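Misus Selfstorage, Standort Wetavdale
Protokoll der Betriebsbesprechung

Datum: 16. Juli 2024
Ort: Besprechungsraum Verwaltung, Gebäude A
Leitung: Xiomara Iwasaki
Teilnehmende: Standortleitung, Haustechnik, Vertragsverwaltung, Buchhaltung, Vertretung Zetov (nur zu TOP 2)
Protokoll: Vertragsverwaltung
Status: genehmigt, keine Einwände

TOP 1 Protokoll der letzten Besprechung, offene Punkte

Das Protokoll der letzten Besprechung wird mit einer Änderung angenommen. Unter dem Punkt Lastenaufzug ist die Angabe zur Nutzlast zu streichen. Maßgeblich ist das Typenschild in der Kabine. Die Haustechnik trägt den Wert nach der nächsten Prüfung in das Anlagenbuch ein.

Aus der Liste der offenen Punkte sind erledigt: Austausch der Türdichtung an der Ladezone, Neubeschriftung der Gänge im Untergeschoss, Rückgabe der Leihrollwagen. Weiterhin offen ist die Entwässerungsrinne vor Tor 2. Das Angebot des Tiefbauunternehmens liegt vor, enthält aber keine Position für die Wiederherstellung des Pflasters. Die Haustechnik fordert ein ergänztes Angebot an.

TOP 2 Zutrittssystem Zetov, Umstellung der Codes

Die Vertretung von Zetov berichtet zum Stand der Umstellung. Die Steuergeräte an den Außentoren und am Personeneingang laufen mit der neuen Firmware. Die Etagentüren im Obergeschoss werden noch über den alten Controller angesteuert. Beide Systeme führen getrennte Protokolle, ein Abgleich der Zutrittszeiten ist derzeit nur von Hand möglich.

Die Vertragsverwaltung weist darauf hin, dass bei gekündigten Verträgen der Code im alten Controller bis zur manuellen Löschung aktiv bleibt. Bei der Durchsicht der Liste wurden zwei solche Einträge gefunden und entfernt. Zutritte unter diesen Codes sind nach Vertragsende nicht verzeichnet.

Diskutiert wird, ob die Codes künftig vier- oder sechsstellig vergeben werden. Zetov empfiehlt sechs Stellen. Die Standortleitung hält das für vertretbar, sofern die Kundschaft den Code selbst ändern kann. Die Selbständerung ist im Modul vorgesehen, am Standort aber nicht freigeschaltet.

Beschluss: Umstellung auf sechsstellige Codes mit Freischaltung der Selbständerung. Bis zum Anschluss der Etagentüren gleicht die Vertragsverwaltung die Codelisten täglich vor Schließung des Büros ab.
Zuständig: Vertragsverwaltung, Zetov.

Die Vertretung von Zetov verlässt die Besprechung.

TOP 3 Raumklima Obergeschoss

Die Haustechnik legt die Auswertung der Datenlogger vor. Der Sollwert im klimatisierten Bereich beträgt 22 Grad Celsius. Im Nordflügel wurde er durchgehend gehalten. Im Südflügel kam es an mehreren Nachmittagen zu Überschreitungen. Ursache ist nach Einschätzung der Haustechnik ein verschmutzter Wärmetauscher am Außengerät, möglicherweise in Verbindung mit der falsch eingestellten Drosselklappe im Verteilstrang. Die Klappe wurde bereits korrigiert.

Die relative Luftfeuchte lag in beiden Flügeln innerhalb der vertraglich zugesagten Bandbreite. Schadensmeldungen liegen nicht vor. Die Buchhaltung fragt, ob für die betroffenen Einheiten eine Minderung in Betracht kommt. Nach Prüfung der Vertragsbedingungen wird das verneint, da die Zusage für die Temperatur als Monatsmittel formuliert ist. Anfragen einzelner Mieter werden trotzdem schriftlich beantwortet und mit dem Messprotokoll der jeweiligen Einheit belegt.

Beschluss: Reinigung des Wärmetauschers durch den Wartungsbetrieb noch im Juli. Die Datenlogger im Südflügel bleiben bis zur nächsten Besprechung im verkürzten Messintervall.
Zuständig: Haustechnik.

TOP 4 Merkblatt zur Einlagerung von Textilien und Bettwaren

Das bestehende Merkblatt stammt aus der Zeit vor der Klimatisierung und enthält Angaben, die für den heutigen Betrieb nicht mehr zutreffen. Die Vertragsverwaltung hat eine Neufassung verteilt. Geändert sind folgende Abschnitte:

Vorbereitung: Textilien sind gewaschen und vollständig durchgetrocknet einzulagern. Der bisherige Hinweis auf Mottenkugeln entfällt. Geruchsintensive Mittel sind nach der Hausordnung untersagt.

Verpackung: Empfohlen werden geschlossene Kartons oder Kunststoffboxen mit Deckel. Vakuumbeutel sind für Daunen und Federn nicht geeignet. Matratzen sind in einer luftdurchlässigen Hülle und möglichst liegend zu lagern.

Aufstellung: Abstand zu Außenwand und Boden einhalten. Paletten werden am Empfang ausgegeben, solange der Vorrat reicht. 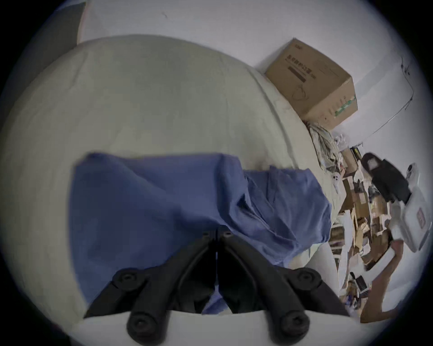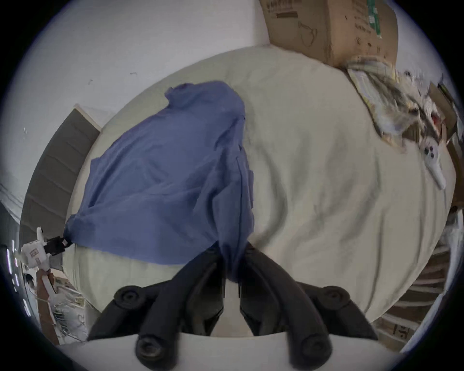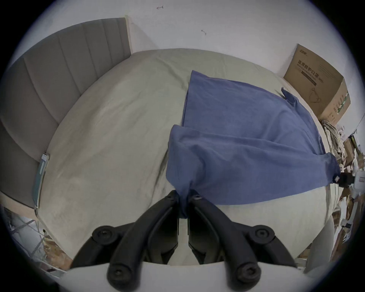 Die Haustechnik bittet um Ergänzung eines Satzes zum Mindestabstand unter den Sprinklerköpfen, da Kartonstapel in mehreren Einheiten bis unter das Deckengitter reichen. Die Formulierung wird aus der Brandschutzordnung übernommen und nicht neu verfasst, damit keine abweichenden Fassungen im Umlauf sind.

Die Buchhaltung regt an, den Verkauf von Verpackungsmaterial im Merkblatt zu erwähnen. Nach kurzer Aussprache wird davon abgesehen. Das Merkblatt ist Anlage zum Vertrag und soll keine Preisangaben enthalten.

Beschluss: Die Neufassung wird mit der Ergänzung der Haustechnik angenommen. Ausgabe bei Neuverträgen ab sofort, an Bestandsmieter mit der nächsten Rechnung.
Zuständig: Vertragsverwaltung.

TOP 5 Einheit 402, Zahlungsrückstand und weiteres Verfahren

Für Einheit 402 besteht ein Zahlungsrückstand. Die erste und die zweite Mahnung wurden zugestellt, die Kündigungsandrohung kam mit dem Vermerk unbekannt verzogen zurück. Die hinterlegte Rufnummer ist nicht vergeben. Der Zutritt ist seit der zweiten Mahnung gesperrt, das Schloss des Mieters befindet sich unverändert an der Tür.

Xiomara Iwasaki erinnert daran, dass eine Öffnung erst nach wirksamer Kündigung und nur mit zwei Personen erfolgen darf. Der Inhalt ist zu fotografieren und in einer Liste zu erfassen. Persönliche Unterlagen sind getrennt zu verwahren. Eine Verwertung setzt die gesonderte Androhung mit Fristsetzung voraus.

Beschluss: Anfrage beim Melderegister. Keine Öffnung vor Eingang der Auskunft. Wiedervorlage in der nächsten Besprechung.
Zuständig: Vertragsverwaltung, Buchhaltung.

TOP 6 Abrechnung über Yimyam

Die Buchhaltung berichtet über den Probebetrieb der Abrechnungssoftware Yimyam. Die Übernahme der Stammdaten ist abgeschlossen. Fehler traten bei Verträgen mit unterjährigem Wechsel der Einheitengröße auf. In diesen Fällen berechnet das System beide Einheiten für den vollen Monat. Die betroffenen Rechnungen wurden vor dem Versand angehalten und von Hand korrigiert.

Weiterer Punkt ist die Kaution. Der Einheitsbetrag von 100 Euro wird bei Neuverträgen richtig angelegt, bei einem Einheitenwechsel jedoch ein zweites Mal angefordert. Der Anbieter hat den Fehler bestätigt und eine Korrektur angekündigt, einen Termin aber nicht genannt.

Die Standortleitung spricht sich dafür aus, den Probebetrieb zu verlängern und das Altsystem parallel weiterzuführen. Der Mehraufwand liegt bei der Buchhaltung und wird dort als tragbar eingeschätzt, solange keine Urlaubsvertretung nötig ist.

Beschluss: Verlängerung des Probebetriebs bis zur Behebung beider Fehler. Einheitenwechsel werden bis dahin ausschließlich im Altsystem gebucht.
Zuständig: Buchhaltung.

TOP 7 Ladezone und Außengelände

Fahrzeuge stehen wiederholt über die zulässige Ladezeit hinaus vor Tor 2. Die Bodenmarkierung ist stark abgefahren. Die Haustechnik erneuert sie nach Abschluss der Arbeiten an der Rinne, eine vorgezogene Ausführung wäre doppelter Aufwand. Bis dahin wird ein Schild am Torpfosten angebracht.

Die Beleuchtung an der Zufahrt schaltet zu spät ein. Der Dämmerungsschalter ist durch Bewuchs verschattet und wird an den Mast versetzt. Kein Beschluss erforderlich.

TOP 8 Verschiedenes

Zwei Sackkarren sind wegen defekter Bereifung außer Betrieb. Ersatzräder sind bestellt.

Die Anfrage eines Mieters, in der Einheit eine Steckdose nachzurüsten, wird abgelehnt. Die Hausordnung lässt den Betrieb elektrischer Geräte in den Einheiten nicht zu. Auf den Stromanschluss an der Packstation im Erdgeschoss wird verwiesen.

Der Aushang mit den Öffnungszeiten am Personeneingang nennt noch die alte Telefonnummer des Büros. Korrektur durch die Standortleitung.

Termin der nächsten Besprechung nach gesonderter Einladung. Themenvorschläge bitte schriftlich an Xiomara Iwasaki.

Anlagen: Auswertung Datenlogger Obergeschoss, Merkblatt Textilien und Bettwaren (Neufassung), Liste der offenen Punkte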